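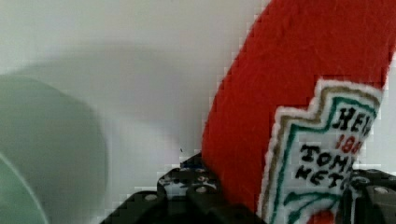
毛绒番茄酱瓶脏了，可以直接扔进洗衣机吗？

先别急着扔进去！表面的浮灰和小块污渍，用局部清洁就能处理，整只下水请留到最后一步。水洗之前一定先看缝在侧边或底部的洗涤标，标上写着"仅可表面清洁"的，就照第4.2节做到底，不要往下走。

第4章　毛绒食物玩偶的清洁与养护

本章适用于Ulow收纳套装的用户，也适用于家里任何一只短绒面料的毛绒瓶子、毛绒罐头、毛绒薯条。做法都一样，学会一只就能照顾一整架，特别有成就感！

4.1　动手之前

请准备好：
软毛刷一把（婴儿发刷很好用，旧牙刷刷毛偏硬，只适合刷缝线）
白色棉布两块，一干一湿
中性洗涤剂少许
粘毛滚筒
大毛巾一条
套装里的Flukelport细网洗衣袋

找一张浅色、平整、光线好的桌面。浅色桌面上掉下来的绒毛和线头一眼就能看见，收拾起来也快。把玩偶放平，正面朝上，用手从上到下轻轻捏一遍，感觉里面的填充棉有没有结块。

注意：如果摸到硬物（发声盒、电池盒、磁铁），这只玩偶不能下水。有拉链的先把内件取出来，没有拉链的只做表面清洁。

4.2　日常除尘与局部清洁

1. 用粘毛滚筒顺着绒毛方向滚一遍。红色、深蓝这类饱和的颜色特别显白毛，家里养猫的朋友应该深有体会，多滚两下吧。

2. 用软毛刷把绒面刷松。先逆着刷，把压在里面的灰带出来，再顺着刷回去。细小的折痕多半在这一步就淡了很多。

3. 洗涤剂兑温水，比例为3毫升兑半杯水，搅出泡沫。只取泡沫，不取水。

4. 用湿布蘸泡沫，在污渍外圈轻轻往中间按，由外向内，不要来回搓。

5. 换一块拧干的湿布，把泡沫按掉，再用干布吸一遍。

6. 摊在通风处晾，晾到绒毛根部摸起来也不凉为止。

提示：孩子抱着睡觉的那一只，每周做一次第1步和第2步就很好了，不必每次都上洗涤剂。

4.3　布标和贴布要单独对待

毛绒瓶子最可爱的地方往往就是那块布标，最容易洗坏的也是它。白底布标贴在红色的瓶身上，红色一旦渗过去，基本救不回来。所以请多花一点耐心：

1. 先做掉色测试。用湿的白棉布在瓶身背面不起眼的地方按住8秒，看布上有没有颜色。有颜色，就只用干刷和粘毛滚筒，到此为止。

2. 不掉色的，用干布盖住瓶身，只露出布标。

3. 棉签蘸一点点泡沫，沿着布标的边线走。边线有绣的也有印的，绣线要顺着针脚的方向，印的只按不擦。

4. 字母部分放到最后，一个一个轻按。碰到包到瓶身侧面去的字，把瓶子转个角度，不要去扯布标。

5. 白色的毛边如果发灰打绺，等完全干了再用软毛刷挑松，湿的时候刷会越刷越紧。

小心：不要在布标上使用漂白剂、去污笔或酒精湿巾。

4.4　整只水洗

确认洗涤标允许水洗，掉色测试也通过了，再看这一节。

1. 装进Flukelport细网洗衣袋，一袋一只，拉链拉到底，拉链头塞进保护扣里。

2. 冷水，轻柔档，洗涤剂用平时的一半。不加柔顺剂，短绒面料加了反而容易趴。

3. 脱水选最低档，时间不超过2分钟。

4. 取出后先不要拧！用大毛巾整个卷起来，压一压，让毛巾把水吸走。

5. 趁湿整形。瓶身两侧往里拢一拢，瓶口捏圆，瓶底在桌上轻轻墩几下，胖乎乎的样子就回来了。

6. 平放晾干，中途翻面。直接挂起来，填充棉会往下坠，瓶子就变成梨了。

注意：请避开直射阳光和暖气片。烘干机只有在洗涤标明确允许时才可以用，选冷风。

4.5　填充棉结块了怎么办

玩偶全干以后，两手各捏住结块的一边，往相反方向慢慢拉松，然后隔着面料揉开。块头大的，要从外围开始，一点一点剥。着急的话容易把缝线撑开，我们试过，真的会。

瓶颈是最难照顾到的位置，棉花挤在那里出不来。可以用一根圆头的筷子，隔着面料从外面往下赶，赶到瓶身里再揉。本套说明书的试用读者Shoshana Nguyen-Tran还教了我们一个办法：把瓶子倒过来，握住瓶颈抖几下，再正过来抖几下。我们照着做了，效果好得出乎意料，所以这一版赶紧加了进来！

缝线如果已经开了小口，用同色线藏针缝好再继续，别让棉花从口子里跑出来。

4.6　收纳与展示

1. 彻底干透再收。用手背贴住最厚的地方试，有一点凉意就再晾一晚。

2. 放进Tolthorpe收纳盒时，布标朝上，不要面对面叠放，深色绒面会蹭到白色布标上。两只之间隔一张无酸纸就好。

3. 想摆出来的，用Steinbach层架的窄层，让瓶子稍微斜靠着背板，比立着稳得多，布标也看得清楚。旁边配上毛绒芥末、毛绒面包，一整排的"冰箱门"就齐了，真的很好看。

4. 每到换季，把盒子里的玩偶拿出来拍松，透透气，再换个方向放回去。

小心：不要用真空压缩袋长期存放。短绒压久了会留下折印，布标的边也会翘。

4.7　常见小状况

绒面有一块发亮、发硬：多半是洗涤剂没按干净。用拧干的湿布再按几遍，晾干后刷松。

沾到了真的番茄酱：先用勺子背把多余的刮走，再用冷水湿布按。千万别用热水，颜色会定在纤维里。白色布标沾上的要最先处理。

有潮味：先别喷香水，放到通风处多晾一天，再检查瓶底，那里的棉最厚，干得最慢。

布标一角翘起来了：用细针和白线从背面挑两针固定，不要用胶水，胶水干了会发黄发硬。

下一章：第5章　大号抱枕与异形玩偶

最后更新：2018年8月15日

分享　1,709　|　评论　8

联系我们　|　© Ulow 版权所有　|　返回顶部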